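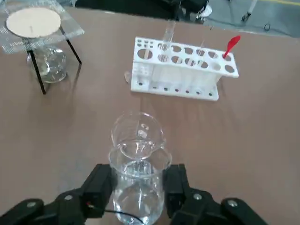
Is the Stevine Oritz worth buying if you already own a string of prayer beads?

Probably only if you do very long recitations and keep losing your place, and even then I'd borrow one first.

July
By the reviews desk

The Oritz is a digital counter for mantra practice. It sits on the finger like a chunky ring, with a button you press with your thumb at the end of each recitation and a little screen that shows the total. Stevine also sells a larger tabletop model, which I haven't tried. I bought mine from Womanance, the online shop that does cushions and incense, and used it for four weeks alongside the sandalwood mala I've had since my first retreat.

I went in doubtful and wasn't talked out of it. The box promises "deeper concentration", and I can't see how a button delivers that. For the first week my attention went straight to my thumb. Had I pressed it? Had it registered? The click is soft, to keep it quiet in a shared hall, and the price of that is never being quite sure. With beads you feel each one go past and you don't have to look down.

On the long days it did better. I put almost 3,000 recitations on it over a weekend and the total was there when I wanted it, through tea breaks and a phone call. On a mala I'd have been moving side counters along the cord and forgetting whether I'd done the last one. If your teacher has given you a large number to get through, I can see the appeal.

The goal setting is fiddly. You hold the button for two seconds to get into the menu, and if you hold it a moment too long you're in the reset screen instead. It does ask you to confirm, but I lost a morning's tally anyway by confirming when I thought I was backing out. The instructions are a folded sheet in grey print and don't mention this.

The band is stretchy silicone and comes in one size. It was fine on my index finger in the cool of the morning and annoying by mid-afternoon. The charging lead is short. The only colour on offer was a dull maroon, which I didn't mind.

Then there's the app, which I'd skip. It draws graphs of your practice and gives you a badge for a streak. I'm not a purist about this – people have used tally marks and pebbles for a long time, and a counter is a counter – but a badge for saying a mantra nine days running made me feel like I was back at the gym. You can use the ring without ever opening it.

My local group at the Lambrakis hall was split. The older members weren't interested and a couple of the newer ones wanted to know the price. Mine is in the drawer and the mala is back on its hook. I'll probably get the ring out again for the next long retreat.

Comments

beadsandtea: Same trouble with the reset. I put a dot of nail polish on the button side so at least I know which way up I'm wearing it.

Quietmornings: Does it beep when you reach the goal? Our hall is very strict.

Reviews desk: It vibrates. Beeping is off unless you turn it on in the app.

southside_sitter: Ordered from Womanance on Friday, still waiting. Wish I'd read this first, I already have a perfectly good mala.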